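Skip to content Home Meetings Projects Newsletter Contact

We use cookies to keep you logged in and to see which pages get read. Accept Manage settings

Sallport lab, equipment planning meeting
Minutes, Wednesday, November 6, 2024

Hi all, me again with the notes. I typed these up as we went and tidied the worst of it on the tram home, so if I've put words in your mouth please tell me before next time. Judite Arruda chaired. Sofia Torres dialled in and the sound was fine once she moved out of the kitchen. Three apologies, all from the Tarkau end, who had a site visit.

Last minutes

Accepted, with one fix. I had written that the second bench would be ready in May, and what Judite said was that we'd look at the second bench again in May. Quite different! Sorry. The rest stands.

Where the money is

We have $2,332 left in the equipment line for this financial year, and I did check it twice, having got it wrong last time (the couriers hadn't billed us yet). The $200 for consumables sits on top of that and can't be moved across. Judite asked whether it could be moved if we asked nicely. I have asked nicely. It can't.

So the question for the night was how to spend the bigger number on the padlock and key work, which is the only job with a deadline on it, without leaving ourselves stuck if something else breaks over summer.

Fingertips

This took up most of the meeting. The current fingers are the blocky black pair, and the right one is scuffed along its edges. We all agreed they're fine for boxes and bottles. The argument was over small metal things, where all the work is done by that last narrow bit at the tips. Judite wants a softer pad on the inside face. I said I'd be happy with the same fingers and a spare set in the drawer, mostly as I'm the one who gets rung when we run out of spares.

Two quotes on the table. Estenetti will do a set of fingertips with replaceable pads for $161 a pair, delivery included if we order more than one pair. Satti came in lower per pair but want a minimum order that none of us could justify, and their lead time runs well into the new year. I've chased Satti on the minimum and had a very polite email back saying no.

We talked through what we need the tips to do, using the brass padlocks as the test item, because they're the fiddliest thing on the task list. A padlock held upright and nearly edge-on doesn't give the tips much metal to pinch, and with a ring standing up off the top there's another thing to keep clear of.

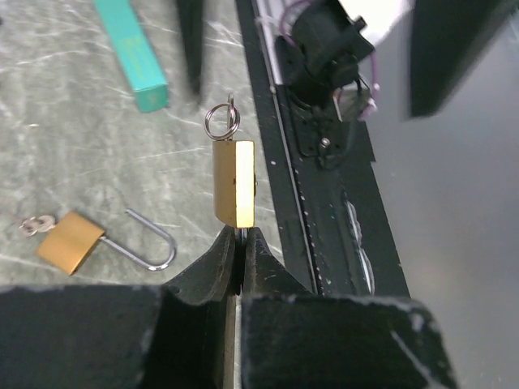 Sofia came in at this point and said she'd sooner see us buy two pairs of the Estenetti tips and put the rest aside than spend the lot in one go. Her worry was that we'd be choosing pads for padlocks and then find they were wrong for loose keys, which are thinner and sit flat on the bench, and that with two pairs we could at least keep one set as it comes and fiddle with the other. She also asked that whoever does the ordering get the pad material in writing, as the quote only says "grip compound", and she didn't think that told us anything.

Judite thought that was fair. I thought so too, although I did point out that two pairs comes to $322 and we should decide what "put aside" means before someone spends it on a nicer chair.

Agreed: order two pairs from Estenetti, once they've confirmed the pad material by email. Satti to be thanked and left on the list for next year.

Cables and tidying

Short one. I'd like us to budget for decent cable management along the rail instead of adding another zip tie whenever a loop sticks out. Judite agreed in principle and then asked how much, and I hadn't priced it, so that's on me. It may come under consumables, in which case the $200 covers it and we don't have to argue.

There was a side discussion on dust. The rail gets specks all over it and a brush costs next to nothing. Please, someone, just buy a brush. (Judite has since offered.)

Bench surface

Sofia raised whether the grey marbled top is a problem. It's streaky, and her feeling is that a plain matte mat would make shiny items easier to pick out from the wrist camera. I quite like the streaks, as the real places this thing is meant to work won't have plain matte anything! We went back and forth for a bit. Nobody felt strongly enough to spend money on it tonight -- we'll borrow a mat from Tarkau if they have one going and compare before it goes anywhere near the budget.

Test items

The list currently has 8 kinds of item on it and Judite would like it frozen until the new tips are in, so we're comparing like with like. Agreed. If you've got something odd at home you think would make a good test, write it on the sheet by the door and we'll look at it after.

We do need more padlocks of the same type. I'd suggested a mix of sizes, Sofia preferred to stick with small brass ones for now, and I've come round to that. Keys to stay on their rings, please. A loose key that fits nothing is no use to anyone and I've got a jar of them.

Spare motor

Judite asked if we should be holding a spare motor for the rail. I said yes in a perfect world. The price I had was from the previous supplier list and is too old to rely on, so we've left it until I can get a fresh one. If it fits in what's left after the fingertips, we'll decide by email and I'll note it in the next minutes. If it doesn't, it goes into next year's request, and I'd like that request written early for once.

Who's doing what

Judite: email Estenetti about the pad material, then place the order. Also the brush.
Sofia: ask Tarkau about borrowing a mat, write up half a page on how we'll compare the two sets of tips.
Me: price cable management, get a current price on the motor, buy padlocks from consumables, update the spending sheet.

Other business

The door code is changing again. You'll get it by text, please don't write it on the whiteboard. Parking out the back is closed on the next meeting night, so allow a few extra minutes or get a lift.

Finished a bit before nine. Next meeting is the same room and the same time, and Judite's bringing the good biscuits.

Contact the Sallport lab | © Sallport | Back to top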